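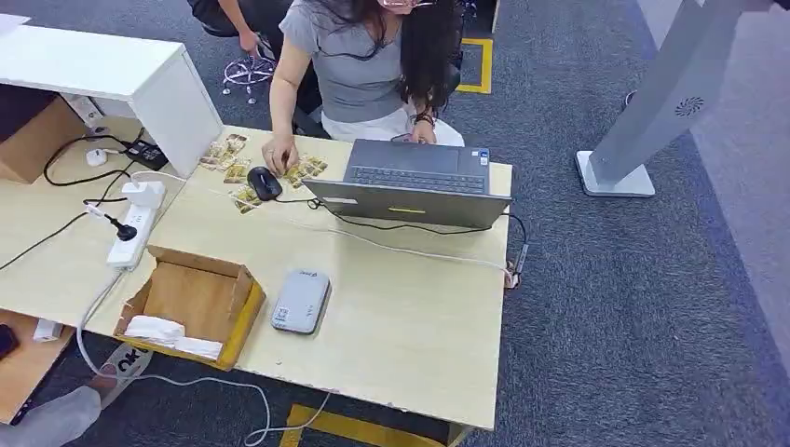 Working at a desk with the laptop open.

Section 3: Setting up your league's fixtures

Skorkness is the fixture and results program for amateur football leagues. By now you should have it installed and your clubs entered. If your clubs are not entered, go back to Section 2. The program will let you carry on without them and will produce a very tidy season in which no matches are played.

3.1 Creating the season

1. Open Skorkness and choose Season, then New.
2. Type a name for the season. Up to 50 characters are allowed. Sponsors with longer names will have to be abbreviated, and may ring you about it.
3. Pick the month of the first round and the month of the last.
4. Under Format, choose Single round, Double round or Split.
5. Press Save.

Note: Split divides the table in half partway through the season, with each half then playing among itself. Check your league's rules before choosing it. It cannot be undone once results are in, and the clubs in seventh place have long memories.

3.2 Pitches and kick-off times

1. Choose Grounds from the left-hand menu.
2. Add each pitch on its own line. Two pitches at one ground are two lines.
3. For any pitch shared by more than one club, tick Shared. Skorkness will then avoid giving both a home match at the same time.
4. Enter the earliest and latest kick-off. For grounds without floodlights, set a separate latest time for December. The program knows a great deal about goal difference and nothing whatsoever about sunset.

Caution: Renaming a pitch after fixtures have been drawn removes it from every match already placed there. The matches stay in the list with the ground shown as Unknown, and referees tend not to find it.

3.3 Drawing the fixtures

1. Choose Fixtures, then Draw.
2. Enter any blocked weekends, such as cup rounds.
3. Press Start. Skorkness tries up to 2,000 arrangements and keeps the one with the fewest clashes. A small league takes a few seconds. A large one with a lot of shared pitches takes long enough to make tea.
4. Read the clash report. Clashes in red must be fixed. Clashes in amber are allowed – a club with three away matches in a row, for instance – but expect letters.
5. To move a match by hand, drag it to another round and press Lock. Unlocked matches may wander off again at the next draw.
6. When you are happy, or at least resigned, press Publish.

Note: Publishing sends the list to every club secretary with an email address on file. There is no Unpublish. You can publish a corrected list, which goes out under the heading Revised, and after that Revised 2.

3.4 Importing an older season

Files saved in Olter can be opened directly with File, then Import. Files from Kushnir need to be exported as plain text first, and team names with an apostrophe should be checked afterwards.

The import stops at 1,000 matches. If your league has played more than that in one season, split the file by division and import each part separately.

3.5 If something goes wrong

Draw button is grey: at least one club has no ground. Return to 3.2.

A club appears to be playing itself: it has been entered twice, usually once with "FC" and once without. Delete the spare before anyone works out the odds.

Table does not add up: look for a match marked Abandoned with a score typed in. Choose either Abandoned or the score.

Drarport support answers messages on weekday mornings. Please attach your season file and the clash report.

Entering results and points deductions is covered in Section 4.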